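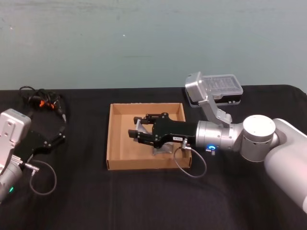 The Slow Arm and the Fast People

I work at Rampersad, out on the edge of Skotitora, and I've been in the small parts room long enough that I can tell a good bracket from a bad one with my thumb. I bring this up early so you know where I'm coming from. I don't write about technology, I don't invest in it, and until last January my strongest opinion on automation was that the self-checkout at my grocery store should be thrown in the river.

Then the arms came, and now I have opinions all over the place. My sister says I should write them down so she doesn't have to hear them at dinner anymore, so blame her for whatever follows.

Most of what I read about robots at work comes in two flavors. In one, we're all out on the street by spring. In the other, we've all been "freed up for more meaningful tasks," and I have yet to meet the person who wrote that sentence or find out what they think I was doing before. Neither of them sounds much like my mornings. My mornings are quieter and stranger than that, and a lot of the change is in stuff so small I feel silly typing it out. I'm going to type it out anyway!

The first thing is how slow it is. I'd been picturing those car factory videos with the sparks. Ours reaches over a box, stops, thinks about it (I know it doesn't think, let me have this), and closes two fingers on a part I could've picked up, flipped, checked and put down while singing. On my first morning next to it I kept wanting to help, the way you want to help a little kid with a zipper. You stand there with your hands in your apron pockets and everything in you is going come on, come on, come on.

But it doesn't get tired at three in the afternoon and I sure do. So I stopped making fun of the speed pretty quick.

What the job used to be

Before, there were 5 of us in the room and we sorted by hand. Parts came over from machining, we pulled them out, looked them over, felt the edges, turned them the right way up and set them in trays for assembly. It's boring work if you describe it and it wasn't boring to do. You talked the whole time. I know more about my coworkers' divorces, knees and fantasy football teams than I know about my own cousins. Your hands did the sorting and your mouth was free, and I think a lot of people who design workplaces have never had a job like that and don't understand what a good deal it is.

Now the arms do some of the picking and we do everything wrapped around the picking. We set up, we watch, we fix what needs fixing, and we log it in Dulo, the tracking program. Dulo wants a reason code for every stop, and there are 61 of them. I've read the whole list. "Part orientation, other" is my favorite and I use it the way some people use salt.

And you can't really talk through it. The room isn't loud, that's the funny part. It's quieter than it's ever been. But watching takes the exact piece of your brain that talking used to use. Sorting by hand, I could look away and my fingers kept going. If I look away from the arm, I've stopped doing my job, full stop. So we stand in the same room for a shift and come out knowing less about each other than we used to know by first break. No report is going to have a column for that, and I'd put it at the top of the page. 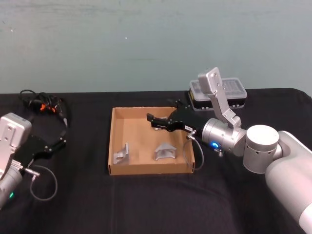 Pay is where I get stubborn, and it's the part where my friends who like all this start shifting in their chairs. When the arms arrived our titles changed from sorter to cell attendant and the hourly rate stayed right where it was. The thinking upstairs, as far as I could follow it, was that the machine does the skilled part now and we keep it company. Well, look at what it's being asked to do. A couple of brackets in a shallow cardboard tray, one sort of L-shaped and standing up, the other peaked like a little tent, and the fingers down in the back corner on another piece you can barely see past the gripper. Every one of those shapes has a good place to grab and a bunch of lousy ones. Somebody has to know which is which, and somebody has to notice when a part is sitting in a way that's going to cause trouble. That knowledge didn't come in the crate with the arms. It came from us, over years, at sorter's wages, and when it got moved into the setup sheets I think it should've been paid for again.

I said more or less that at a meeting, less politely. Sibusiso Nel was running it. He's the floor lead, and he's a decent man who had been handed a slide deck. To his credit he put the slides away after a while and just asked us what we knew. Which parts snag? Which ones look fine and aren't? We talked until the coffee was gone. He wrote down 774 words of notes (he told me the count later, kind of proud, he'd pasted it all into an email to Lulteck, the outfit that handles our setup) and a bunch of it ended up in how we run things now. The trays, for one. How many parts go in at a time, how far apart, what you do with the ones that like to rock.

That was the best meeting I've been to at that company, and I've been to the one with the pie. I also noticed, driving home, that we'd just given away the store. All those years of thumbs, typed up in an afternoon, and the thanks was that we all got to go home on time. I don't think Sibusiso meant it that way at all. I think hardly anyone in these things means it any way in particular, and that's sort of my complaint. If the people whose hands know the work are going to teach it to a machine, that's teaching! Pay them as teachers. Put their names on the setup sheets. Give them a cut, or a raise, or at the very least a title that doesn't sound like a parking garage.

Now I've got to be fair, because my wrists would be mad at me otherwise. Sorting by hand for a full shift hurts. It hurts a little every day for years and then one winter you can't open a jar. A woman I started with had both hands operated on and she was younger than I am. So when people get misty about the dignity of the old way, I want to ask them to hold out their hands and make a fist. I sleep better than I did a year ago. My thumb doesn't click. I would not go back to the full hand shift if you offered it to me tomorrow, and I know I just spent a whole section missing it. Both of those are true and I've quit trying to get them to line up.

Watching is tiring too, though, in a way I had no name for. It's closer to driving on the highway at night. Your body's fine and you're wiped out. I've seen new people come in thinking they got the easy job and by two o'clock they've got the stare. What helps is switching off, and we had to fight a bit to get that.
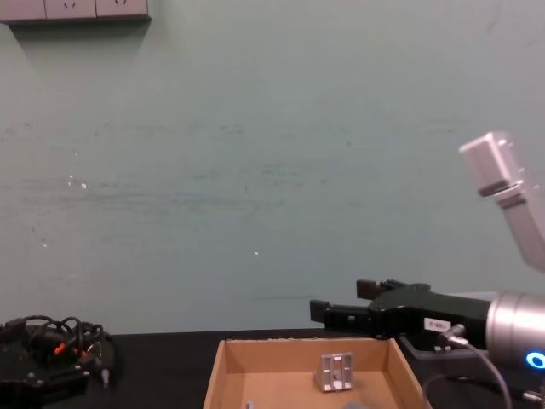 The first schedule had one person on the arms for the whole shift, on the theory that nothing heavy was being lifted. Now we trade every couple of hours between the arms and the hand bench, and it's better for everybody, and I'd bet money it's better for the parts. At the hand bench you get to talk again. You get your thumbs back. Then you go stand and watch for a while and your wrists get their rest. If you're somewhere that's about to bring these things in, ask for that first, before you ask for anything else, and get it in writing.

I also want to say something about the young guy we hired in the fall, who's only ever known the room this way. He's quick and he's careful and he's better with Dulo than I'll ever be. But he had never sorted a full bin by hand, so when the arm had trouble with a part he could tell me that it did and he couldn't tell me why. I took him over to the hand bench with a mixed bin and made him do it with his eyes shut. He thought I was hazing him. By the end of the week he was pulling parts out and saying "this one's gonna tip" before he'd even put it down, and he was right most of the time, and he had the biggest grin on his face.

That took a week of my time and a week of his, and on paper we produced next to nothing. I had to go argue for it. I'd argue for it again. You can't run these setups on what the last bunch of sorters happened to remember, because we're going to retire, and parts change. Last month machining sent over a new bracket that none of us had ever handled, and the first thing that happened, before anybody touched a setting, was that Sibusiso brought it into our room in his shirt pocket and we passed it around.

So where do I come down? I'm for the arms, I guess, on conditions. Keep the hand bench open and keep it staffed. Trade off the watching. Pay for what people know when you write it down. And somebody please cut the reason codes, I'm begging you. We're still arguing over the titles, by the way. Sibusiso has asked for suggestions by the end of the month and so far the only one on the sheet is mine, and it's "sorter."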